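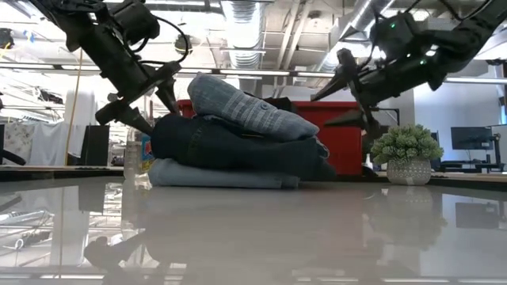 Folded clothes on the table, faded jeans at the bottom.

Akolgo: who said what at the climate talks

Hi, and welcome to the readme! Akolgo is a small text dataset of country statements from climate negotiations, the kind where a delegate gets three minutes at the microphone and spends two of them thanking the host. I started it because I wanted to compare how countries talk about adaptation money, and I got tired of opening PDFs one at a time.

What you get

There are 1,783 statements in this release, one row each, in a single CSV (akolgo_main.csv). A second file, speakers.csv, maps the 359 delegation names I ran into onto one clean list. You would not believe how many ways there are to write the name of one island group.

Columns

statement_id: a plain number, never reused
delegation: the cleaned name
speaking_for: the bloc, if they said they were speaking for one, otherwise blank
session: short code, see sessions.txt
text: the statement in English
translated: yes or no
topic: one of 9 labels (mitigation, adaptation, finance, loss and damage, forests, technology, reporting, procedure, other)

How the topics got there

Naa Addo and I labeled everything by hand, mostly on Thursday evenings, with a lot of tea. We each read every statement and then argued over the ones where we didn't match. Finance and adaptation were the worst pair by far (half the time a speaker is asking for money to build a sea wall, so which is it?). Our rule: if the statement names a fund or a dollar amount, it goes to finance. You may hate this rule. Both sets of raw labels are in the labels folder so you can make your own.

Cleaning

I used Corkon, my little script for pulling text out of scanned pages. It does fine on typed pages and badly on anything with a stamp across it. Nhyira Wumbei fixed the worst ones by retyping them, bless her. Page numbers and letterheads are gone. Greetings are still in, and if you're counting words you'll probably want to strip them!

Known problems

Small delegations are thin, mostly where a statement was read aloud and never handed in.
Translated statements sound flatter than the originals, so please don't run sentiment scores across the translated column and call it a finding.
Session codes changed in version 4. Old notebooks will break, sorry.
Joint statements appear once, under whoever read them out.

Using it

Do what you like with the labels and the speaker list, just mention Akolgo. The statements belong to the delegations that made them, so check before you reprint long chunks.

If you spot a wrong label, open an issue with the statement_id and the label you'd pick. I go through them in batches, and the next batch is planned for December.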